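About Gosano

4 min read
Last updated: November

Hi! I'm Kwok-wai Tai, and I run Gosano, a small online shop for the stuff that sits on top of your dresser. Little pots, cups, trays, dishes, brushes, combs, a few mirrors when I can find ones I like. If you've ever stood in front of your dresser at 7:40 in the morning hunting for a hair tie under a pile of receipts, you are exactly who I had in mind when I started this (and I say that as someone who was doing it weekly).

I used to work in the returns department of a furniture company called Brostance. I liked it there, mostly! But I spent years looking at big things coming back, wardrobes and bed frames and so on, and the notes people wrote with them were so often about small things. The drawer was fine, but there was nowhere to put my rings. The vanity was too deep and everything rolled to the back. I started keeping a list of those, and after a while the list was basically a shop.

So I rented a room above a key cutter, put up shelves, and opened with 4 products. Two of them were terrible. I still have a box of the second one if anybody wants a soap dish that doesn't drain.

The thing people know us for is the peekers. A peeker is a pot with a tiny animal hanging on the rim, looking out over the edge as if you've just walked in on it. I bought the first few on a whim and figured I'd end up giving them away at birthdays. They were gone before I'd unpacked the rest of the carton, and the emails I got were so sweet that I ordered more the same night. Put one next to a plain light blue hairbrush and the whole dresser cheers up, I swear. 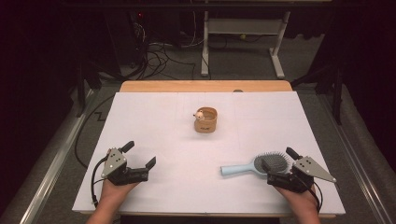

What we sell and how I pick it

Every item gets set out on a white top with other things from the shop before I list it, because a pot by itself always looks good and tells you nothing. Next to a brush you can see right away whether it's too tall, or too fussy, or whether the colors fight. I move things around a lot. Then I take it home and live with it on my own dresser for a couple of weeks, next to the lotion and the loose change, and if I'm still using it after that it goes in the shop.

My favorite right now is the mustard yellow one shaped like a paper bag, with the top folded over and soft creases down the sides. It's ceramic, and there's a small cream-white animal looking over the rim with its paws draped on the edge. Customers write in to ask if it's a bear or a frog. I go back and forth on this myself, so please call it whatever you like!
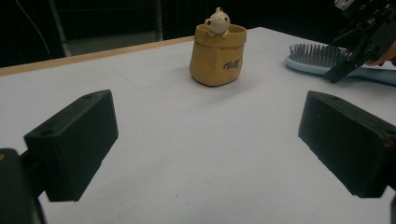 I also get asked what the pots are for, and my answer is anything that's currently on the floor. Hair ties, bobby pins, the spare button that came with your coat, a small cactus if you're good with those (I'm not). One customer keeps hers by the front door for bus tokens from a city she moved away from years ago.

Brushes are the other half of the shop and they get less fan mail, which is unfair to them. I like a cushioned brush with an oval head and a color you won't get tired of. We carry a short range and I try not to let it grow.

Where we are now

We keep 800 items on the shelves at any one time, and when I last did the stock book we had sent out 2,361 orders. I packed the first 1,000 by myself at the kitchen table. These days there's a proper packing bench, with a good tape gun, and my cousin comes in the afternoons. We wrap in plain paper. Peekers get an extra twist of tissue around the ears, and please unwrap that part slowly.

If something arrives chipped, send me a photo and I'll mail a new one. You don't need to ship the broken one back. I did returns for long enough!

We don't have a showroom, but you'll find a shelf of our things at the Plultden market hall, in the back near the flower stand. Stop by in November if you can, that's when the new colors usually come in and I'm there myself most mornings, drinking too much coffee and rearranging the brushes.

Questions, special requests, votes for bear or frog: use the contact form and it comes straight to me.

Contact | © Gosano | Back to top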